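Section 6: Joining Two Table Tops

The Nellska linking kit holds two table tops side by side to make one long work surface. Assemble both leg frames (Section 5) before you start. You will need a second person to help lift the tops.

CAUTION: Each top is heavy. Keep fingers away from the joint when you push the boards together.

1. Set the leg frames on a level floor, 53 inches apart, measured from center to center.

2. Lay both tops face down on a blanket with their long sides touching. Check that the pre-drilled holes face up.

3. Place the linking plates across the joint. Start every screw by hand before you tighten any of them.

4. Tighten the screws a half turn at a time, working from the middle plate toward the ends. Do not use an impact driver.

5. With your helper, turn the joined top over and lower it onto the frames. Fit the frame bolts and tighten them with the supplied wrench.

6. Run your hand over the joint. If one board sits higher, loosen the nearest plate, press the high side down and tighten again.

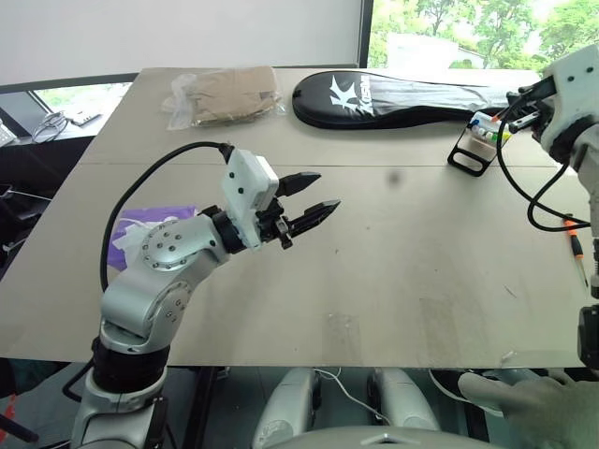

Fig. 6-2. Joined boards, seam running straight across the top.

NOTE: A thin line stays visible where the boards meet. Do not fill it with glue or caulk. The boards swell and shrink a little with the seasons, and filler will crack.

Care

Wipe the surface with a damp cloth and mild soap. Dry the seam afterward with a separate cloth. Scuffs can often be reduced with a white eraser pad, but test it on the underside first. Do not use scouring powder.

Check the linking screws after the first 2 weeks of use, and again each November if the room is heated in winter.

If a plate is bent or missing, order Veltholm part 900 from your dealer. Plates from the older Endura kit look similar but have a different hole spacing and will not fit.

Continue with Section 7, Leveling the Feet.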